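The repair desk at Bonilen, a household goods store on the east side of town, opens at 10 on weekday mornings and usually has a line by then. The woman who runs it has been fixing lamps, fans and toasters there for most of her working life. She agreed to talk during a slow afternoon in July, on the condition that her name stay out of it. "People will start calling me at home," she said. "They already find my sister."

She learned the work from her father, who fixed radios in the garage and did not much like company. She was allowed in if she stayed quiet and handed him things. At first she only sorted screws. Later he let her take apart whatever could not be saved. "He would give me a dead clock and go back to his own bench," she said. "I never got one running. I don't think he expected me to."

After high school she worked at Van Beek, a firm that serviced sewing machines for schools and small factories. She drove a van and carried her own parts. The machines were heavy and well made, and most of the trouble came from thread, lint and old oil. She liked the driving and disliked the paperwork. When the firm cut its routes she was offered an office job and turned it down.

Bonilen had no repair desk when she applied there. She was hired to stock shelves. Customers kept bringing back lamps with bad switches, and the store kept sending the lamps out to be thrown away. She asked the manager if she could fix a few of them in the back. He gave her a table and told her to do it on her break.

"So I did it on my break for a long time," she said. "Then one Christmas the line for returns went out the door, and he moved me up front."

Lamps are still most of what she sees. A switch costs very little and takes her a few minutes to change. Fans come next, in summer especially, and then small kitchen things. She will not take microwaves, and she sends anything with a cracked battery to the county drop-off. The most she has ever written on a ticket is 100 dollars, for a chandelier that had to be rewired from one end to the other. She tried to talk the owner out of it.

"I told him it was ugly," she said. "He said he knew it was ugly. It was his mother's." 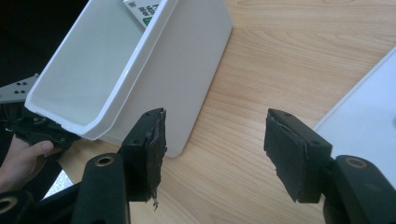 A white plastic bin on a light wooden tabletop.

She writes every job in a ledger, by hand, with the date and the fault. Last year's book ended at 1,685 entries. The store would like her to move to a computer system called Multine, which the other departments use for orders. She has been to the training. Her complaint is that it asks for a product number before it will let her type anything, and half of what comes to her desk lost its label years ago.

"I can't get past the first screen with a lamp from somebody's attic," she said. "In the book I just put 'brass lamp, bad cord.'"

I asked whether things are harder to fix than they used to be. She said some are and some aren't. Cords and plugs have gotten better. Cases have gotten worse, since many are now glued or snapped together in a way that breaks the first time they are opened. She named Gesten, a line of desk fans the store used to carry, as one she was sorry to see go. The back came off with 2 screws and the motor could be oiled.

"They weren't pretty and they were loud," she said. "But I could get one back to you the same day."

She is often asked to teach. She has held a few Saturday sessions at the store on changing a plug and cleaning a fan, and found them tiring. People arrive wanting to fix a particular thing they have at home and get impatient with the practice cords. She would rather have one person beside her for a month. A high school student did that last summer and was good at it, and has since gone off to study nursing.

"I was glad for her," she said. "I'd have kept her, though."

Her own house, she admits, is full of things that need work. The kitchen light flickers. There is a mixer in the hall closet that has been waiting since before she moved in. She doesn't bring tools home anymore, after her husband stepped on a screwdriver in the dark.

She has no date in mind for retiring. Her hands get stiff in the winter, and she has started using a magnifier for anything smaller than a wall switch. The store has not said what will happen to the desk when she leaves, and she hasn't asked.

A man came up then with a table fan under his arm and the cord wrapped around his wrist. She asked him what it was doing. He said it wasn't doing anything. She pulled the ledger over and wrote that down.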